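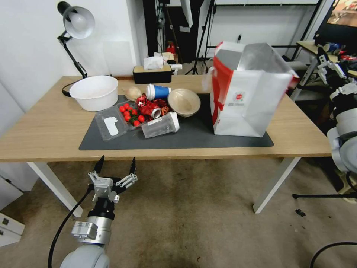

The Trial Table

By November they wanted all the break rooms on the fourth floor at Limside done by machine. I had cleaned those rooms for 5 years, so they sent me to Gillstead to teach it what trash was.

"You'll be a specialist," the man from Govero said. My badge said GUEST.

My job was to set out a table the way people leave one after lunch. Cups on their sides, a can, a bowl, some fruit still in its plastic. Then I stepped back behind the tape and the arms thought it over.

"Is the fruit trash?" the Govero man asked me.

"Depends who's coming back for it."

He typed that in, or he typed something.

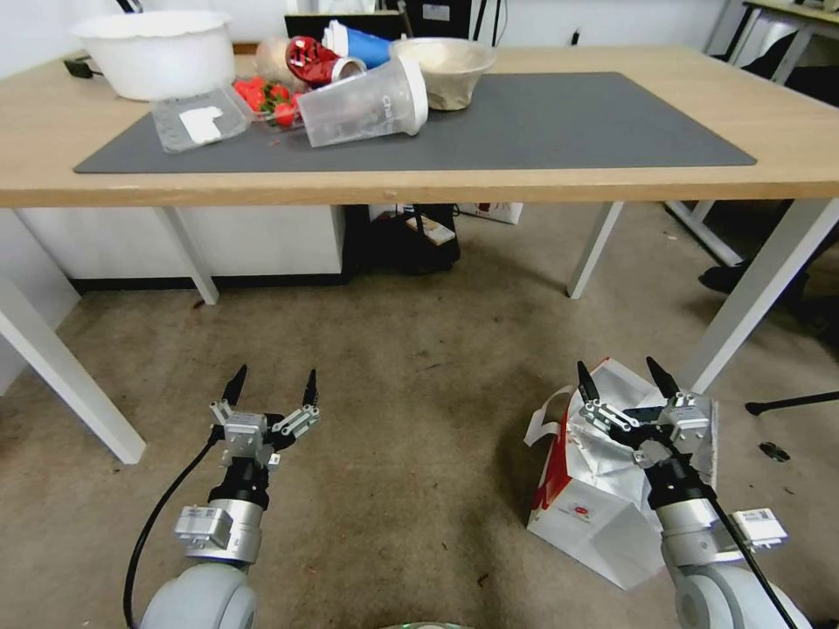
Both grippers open, the bag on the floor.

I can clear a table like that while telling you about my sister's divorce. I said so. He told me speed would come. I asked when, and he said the number to watch was 727, which was how many tables they had left on the schedule. I did the math on what they were paying me per table and kept my mouth shut.

What bothered me was the bag. I never think about the bag. I hook it on two fingers and the stuff goes in. They had held two meetings about it.

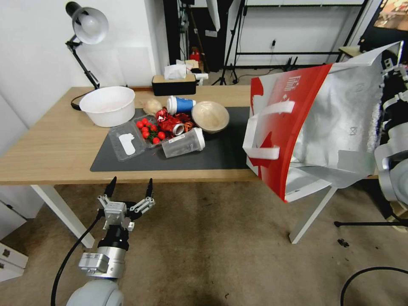
The right arm with the bag at the table.

"Look at that," he said. He was really proud. I was a little proud too, and I didn't like it.

At the break I called the Sotiropoulos office, who sign my checks, and asked what happened to the night crew when this was finished. The woman said the crew was being "moved toward oversight." I asked how many people oversight needed. She said she'd get back to me.

When I came in again there was a bigger mess waiting on the clipboard for me to build. I put the cups down the way the day people at Limside do, like somebody else lives there.
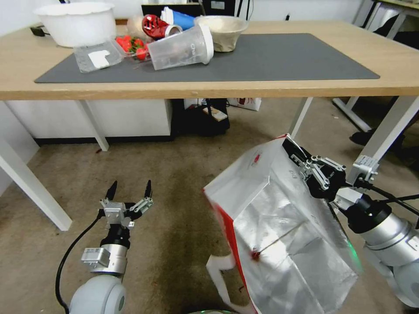 Oversight

It needed one. They offered it to me at 50 cents more an hour, and I took it. Now I sit in a chair and watch a screen, and when an arm stops I get up and finish the table. I finish a lot of tables.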